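Let Kids Be Bored in April

My sister-in-law sent me a spreadsheet last week. It was color coded. It had tabs! It was her plan for my nephew's summer, and it started at 8 in the morning and ran until supper, with swim team, coding camp, a Spanish class, something called Young Founders, and a half-hour block near the end marked "free play (outdoor)." He's six.

I love her and I told her it looked great, and then I went and stood in my kitchen feeling bad about it for a good long while. So consider this the reply I should have sent.

I grew up in a town called Drelledora, which had a grain elevator, two churches and a bar that was also the post office for a few years. My mother worked, my father worked, and from the last day of school my brother and I were let out of the house like a couple of cats. If we said we were bored, my mother had one answer, and it was "Good." Then she'd hand us a rake. You learned not to say it out loud.

I'm not going to pretend it was paradise. A lot of it was lying on the carpet looking at the ceiling. We had long, stupid fights about who owned which half of the couch. One summer we dug a hole behind the garage for what must have been three weeks, and when it was deep enough to stand in we stood in it, and then we filled it back up. But I can still tell you what the dirt smelled like, and I couldn't tell you a single thing I learned at the one day camp I ever went to, except that I don't like archery.

My friend Catarina Loureiro teaches second grade, and she and I go back and forth on this. She thinks I'm being a snob about it, and she has a point. Plenty of parents sign up for camp for the simple reason that they have jobs and the kid has to be somewhere. I get that. I have no quarrel with camp as a place to put a kid while you earn a living. My parents could leave us alone with a rake and a neighbor lady half watching from her porch, and if you tried that today somebody would call somebody. So fine. Send them to camp.

What bugs me is the other thing, the idea that every hour has to be good for something. I was in a toy store in April looking for a birthday present, and I could not find a box that just said what was in it. Everything built a skill. There was a set of plain wooden beads - beads! - that promised "early executive function." I stood there for 15 minutes reading boxes and came out with a kite.

And Catarina does agree with me on this part. She says she can tell you by the second week of school which kids have had time to themselves. Hand them a free half hour and they're off, they've got a game going with rules that make no sense to anybody else. The other ones come up to her desk and ask what they're supposed to be doing. They're sweet kids, they're smart kids, and they'd like to know if they're doing it right.

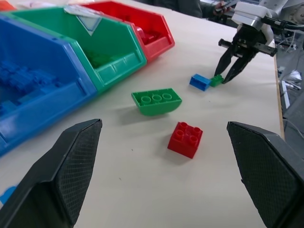
I think about that question a lot, the "am I doing it right" one. I ask it myself. I'm 64 years old and I took up watercolors this winter, and within a month I'd bought two books and joined an online group and was feeling guilty on the days I didn't paint. For fun! I was behind at my own hobby. I can't blame day camp for that, I guess, but I sure don't want to pass it along to a six-year-old.

Kenneth Saludo, who lives across the road from me and raised four boys, had a rule that after lunch the house was closed for an hour. You could be in your room or you could be in the yard, but you couldn't ask him for anything unless there was blood. His boys griped about it the whole time they were growing up. Two of them do it to their own kids now.

So, to my sister-in-law, if you're reading: keep the swim team, he loves it. Keep the Spanish. But take Young Founders off there, please, and don't put anything in the box. He can come over to my place if you need him to be somewhere. I've got a rake.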